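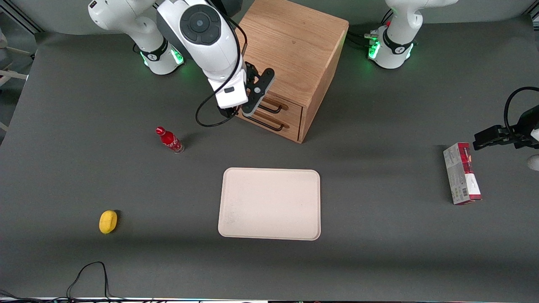 Pledar Owner's Guide, Issue 4, page 10

Search this guide Enter a keyword

7. Leveling the cabinet

Floors are flat only in brochures. Set the cabinet where it will live before you start, and empty the drawers, including the one with the batteries and the takeout menus.

1. Open both Ralevel feet at the front by hand, one full turn each. The back feet stay as they are.

2. Lay a level across the top, front to back, then side to side. A marble will do if you enjoy chasing marbles.

3. Raise the low corner a quarter turn at a time. Check again after every turn. You will want to skip this. People who skip it end up back at step 1.

4. Pull each drawer out halfway and let go. If it rolls anywhere by itself, repeat step 3.

5. Tighten the lock nuts with the flat wrench from the Perrin parts bag.

Note: On carpet, wait a day and check the level again. Carpet has opinions.

CAUTION: Do not turn the feet with a loaded cabinet. It can weigh some 200 pounds and it will not apologize to your fingers.

CAUTION: Fit the Gurau wall strap before refilling the drawers. See section 10.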